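Search this site Enter keywords Go

ERNMONT ROBOTICS LAB REPORTS RESULT ON TRAINING HUMANOIDS IN MIXED SIMULATED ROOMS

ERNMONT, May. The Ernmont Robotics Lab has released results from Nerkero, a method for teaching humanoid robots to walk up to furniture in simulation. The method builds each training room from parts that do not normally go together.
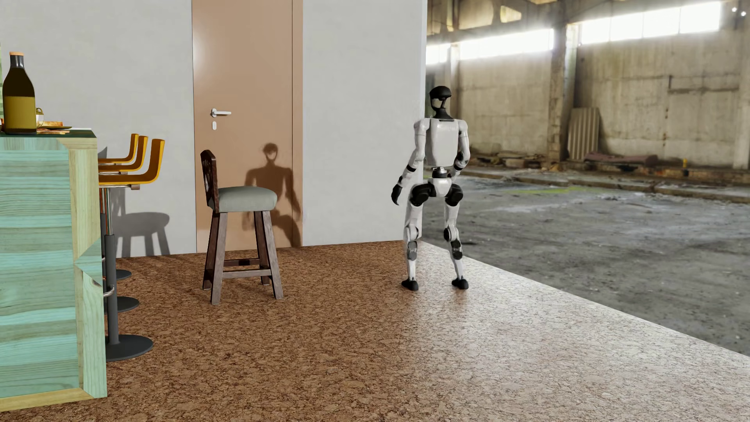

Nerkero changes the room after every attempt, so the walking policy cannot memorize a layout. Floors, walls, seating and lighting are drawn separately. One room can put a bar counter and yellow stools on a cork floor, with an abandoned warehouse opening off one side. The policy was trained on 1161 rooms and tested on 1000 new ones. It reached the chosen seat more often than a policy trained on matched rooms.

"The odd rooms did more for us than the tidy ones," said Nabila Lau, who led the study. "We still have trouble with narrow gaps."

The code and the test rooms will be posted under the project name Stillow.

Last updated: May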